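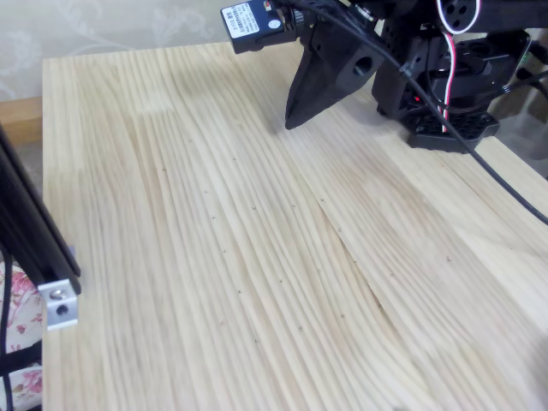
3.2 Versuchsaufbau und Ablauf im Studienprojekt

Die Erhebung fand im Rahmen des zweisemestrigen Studienprojekts Sonine statt. Beteiligt waren vier Gruppen zu je drei Studierenden, die alle mit demselben Arm arbeiteten. Die Armsteuerung übernahm die Bibliothek Kostis in der Fassung, die auch im Grundlagenpraktikum verwendet wird. Eigene Regler durften die Gruppen erst ab der zweiten Projektphase einsetzen.

Als Aufgabe diente das Anfahren markierter Punkte auf einer ebenen Fläche. Die Sollposition wurde jeweils aus dem Kamerabild bestimmt und über eine Homographie in das Koordinatensystem der Basis umgerechnet. Anschließend fuhr der Arm die Position aus einer festen Ruhelage an. Gemessen wurde der Abstand zwischen Fingerspitze und Kreuzungspunkt der Markierung, und zwar nur in der Ebene. Die Höhe über der Fläche blieb unberücksichtigt.

Jede Gruppe begann mit 50 Probefahrten, die nicht in die Auswertung eingingen. Insgesamt wurden danach 1326 Fahrten aufgezeichnet. Davon entfielen 647 auf die erste Phase mit der mitgelieferten Kalibrierung, die übrigen auf die zweite Phase mit den von den Gruppen selbst erstellten Kalibrierungen. 155 Fahrten wurden verworfen, überwiegend wegen Abbruchs durch die Drehmomentüberwachung im Schultergelenk.

Abb. 4: Arbeitsfläche aus hellem Kiefernholz mit kreuzförmigen Markierungen, oben rechts der Arm mit Kameramodul und spitz zulaufendem Greiferfinger.

Die Gruppen protokollierten Änderungen an der Kalibrierung in einem gemeinsamen Logbuch. Zwei Gruppen wechselten während der zweiten Phase das Verfahren zur Eckpunktsuche; ihre Daten werden in Abschnitt 4.3 getrennt ausgewiesen. Für den Vergleich mit dem Datensatz Lerkgate wurden nur Fahrten herangezogen, bei denen die Kamera zwischen Kalibrierung und Messung nicht neu befestigt worden war. Die statistische Auswertung erfolgte mit einem gemischten linearen Modell, in dem die Gruppe als zufälliger Effekt geführt wird.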